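We use cookies to keep this site working and to count visits. Accept | Manage settings

Shares 90 | Comments 4

4. Reading the surface: grain and light on pale tabletops

Most of the people we interviewed for the Tostent survey had strong feelings about their tables and very few words for them. They would say a top was "busy" or "calm", "warm" or "a bit cold", and then run a hand over it as if the hand could finish the sentence. We found this a delight to work with. A tabletop is probably the largest piece of wood grain most of us look at closely, and we look at it every day, usually over a plate. In this section we try to give those everyday words something firmer to stand on.

We take three things in turn: the direction of the lines, the spacing between them, and what reflected light does to both. Direction is the easiest to agree on. When Rosalind Pennington showed survey participants a pale top and asked them to trace the way the grain ran with a finger in the air, almost all of them moved the same way. Spacing caused far more argument, and far more interesting talk.

The argument usually came down to where a person happened to be looking. Grain that sits close together in one part of a board may open out in another, and a viewer who sits near the tight part will call the whole table busy. Their neighbour, sitting at the open part, will call it calm. Both are describing what is in front of them! Figure 4a shows the change well. The darker tan lines lie close together towards the upper left, then spread into wider bands through the middle and over to the right. The ground colour is a pale beige with a little pink and grey in it, which several of our participants would have filed under "cold" on a dull morning and "warm" by lamplight.

Figure 4a. Spacing. Diagonal grain on a pale tabletop, close at upper left and wider through the centre and right.
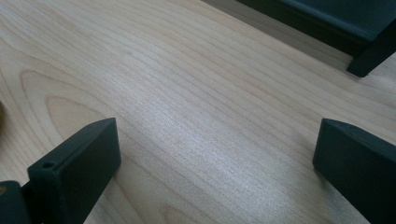 4.1 Arches, and why the eye goes to them

Straight grain tells you which way a board runs. Arched grain gives you somewhere to rest. The pattern that joiners call cathedral figure, with its nested loops one inside another, is what people point to first when they are asked to find "the nicest bit" of a table. Unathi Zwane noticed during the home visits that people also arrange things around it. One family kept their fruit bowl well clear of a large arch near the window end, and the youngest child could tell us exactly how many loops it had before we asked.

In a flat-sawn board the arches come from cutting across the growth rings at a shallow angle, so each ring meets the surface as a long curve. A small shift in the angle makes the loops stretch out or bunch up. We knew this from the textbooks, of course, but it is a real pleasure to stand over a table with a pencil and follow one contour all the way out to where it becomes just another straight line. We recommend it to anyone teaching the subject. It takes a few minutes and students remember it.

Printed and veneered surfaces borrow the same figure, and our participants responded to it in the same way whatever the top was made of. For this reason we record pattern only, and leave material to the product sheets where we have them. The Favov and Mercado tops came with such sheets. Most of the tables in people's homes did not.

4.2 Glare

Light is where the vocabulary gets richest. Amos Sorensen's notes from one Thursday visit include "silky", "milky", "like water" and "like the inside of a shell", all from the same kitchen. Reflected light pales the wood towards white, and one might expect the grain to vanish with it. Figure 4b shows a case where it stays very clear. A broad band of brightness crosses the middle of the surface, and inside it the lines look finer and stronger, almost shimmering. Further out the wood goes back to a warmer cream, with dimmer, cooler patches at lower left and lower right. Towards the left are elongated arches of the kind discussed in 4.1, opening to the right.

Figure 4b. Reflection. A bright band across pale grain, with a cathedral-like pattern towards the left.

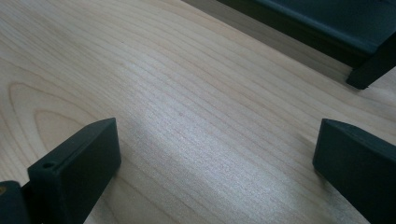

Words: Gwendolyn Lyons and Kenji Villanueva
Plandari Surface Group

4.3 What we asked people to do with it

For the sorting task we used 400 word cards gathered from the interviews. Participants worked in pairs, with 2 pairs to a room, and placed each card under "line", "colour", "shine" or "none of these". We let them talk as much as they liked. The talk was the best part, and we are still finding good things in it.

"Shine" filled up fastest. Many of its cards were borrowed from cloth, and a fair number came from food. "Line" drew more words about movement: running, drifting, pulling, settling. "Busy" and "calm" went into "line" nearly every time, which supports our reading of the spacing argument above. "Warm" was moved back and forth so often that its corners went soft.

The full card list is given in Appendix B, with the pairs' comments beside each word.

Contact the editors | Copyright Plandari | Back to top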